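Two Months of Grippers at the Kitchen Table Price

I have owned a lot of gadgets that promised to save me time. The Skalleck hand kit is the first one that charges me money to do my laundry slower.

Some background for those who skipped the January post. Skalleck sells a pair of hand-held grippers, the kind you squeeze yourself, so that the motion you make can later be handed to a robot arm. Each has two black fingers, a cable out of the back and a white plate on top covered in dots, so the tracking software knows where your hand went. The pair costs 800 dollars. The nearest rival, from Buvetti, is 1,218 and comes in a much nicer box.

Setup took me an evening. The manual is thorough about safety and shy about everything else, including which cable is left and which is right. I put tape on mine. Tracking was fussy until I covered the table with something plain and pale, and after that it behaved.

I started with blocks and cups, like everyone does, and got cocky. Then I moved on to zippers.
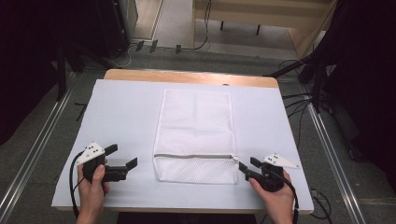 Zippers, or where the money went

A mesh laundry bag is a mean little test. The pull is a small piece of metal, the pads are flat, and the fabric would love to come along for the ride. You need one gripper to keep the bag honest while the other goes after the pull, and you have to do it without your fingertips, which turn out to have been doing most of the work all these years.

The good: the fingers close evenly and the squeeze is light. My hands gave out long after my patience did. The bad: the cables. They have opinions about where your wrists should be, and they share them every time you turn a hand over. Skalleck says a wireless version is coming. Skalleck also said that in January.

The dotted plates stick out farther than you expect, too. Bring both hands in close and they will knock together – you learn to work with your elbows out, like someone carving a turkey on a bus.

Should you buy one?

If you have an arm to train, yes, probably. The software exports cleanly and I have lost only 2 sessions, one of them by my own hand. If you don't have an arm to train, you have just bought very expensive tongs.

Next up is a pillowcase. I have already cleared the weekend.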